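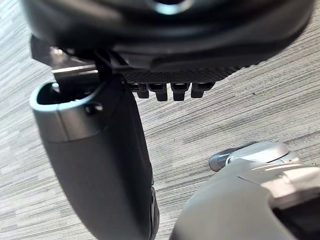

Surik is looking for a part-time translator and text editor (German to English)

Surik is a small publishing office in the town of Grudel. We make walking guides and regional cookbooks, and we sell them mostly to visitors who come for the lakes in summer. Our catalog has 31 titles in German. Only a few of them exist in English, and every season the bookshops ask us for more. For this reason we would like to find a person who can work with us from the autumn.

The first book will be "Urio on Foot", a guide to the paths in the Urio valley. It has 487 pages in the German edition, with many short chapters, so the work can be divided well. After this we plan the bread and dumpling book from the same valley, where the recipes need somebody who understands cooking and can change grams to cups without accidents.

Your tasks

Translating guide chapters and recipes into clear American English
Checking place names, bus stops and walking times against our list
Reading the proofs together with our layout person
Answering now and then a letter from an English-speaking reader

What we wish from you

You write English very well and read German without difficulty. It does not have to be your first language, as it is also not ours. You have translated at least one longer text before, paid or not paid. You keep to a date when you have agreed to it, and you tell us early if it becomes difficult. Knowledge of plants or of old kitchen words is welcome. A driving license is not necessary.

What we offer

The position is for 14 hours in the week, and you may choose the days yourself, except that we all meet on Tuesday morning in the office. The rest can be done at home. The contract is first for one year and we would be glad to make it longer. You receive paid vacation, a train ticket for the region and a copy of each book we print. The office is on the second floor and unfortunately there is no elevator.

How to apply

Please send us a short letter, your resume and a translation sample of no more than 3 pages. The sample text can be requested from the office by e-mail or picked up at the Zomance bookshop, next to the post office in Grudel. Applications should reach us by Sunday, June 9, 2019. We read all of them and everybody will get an answer, also when it is a no. Travel costs for the interview are paid by us if you keep the ticket.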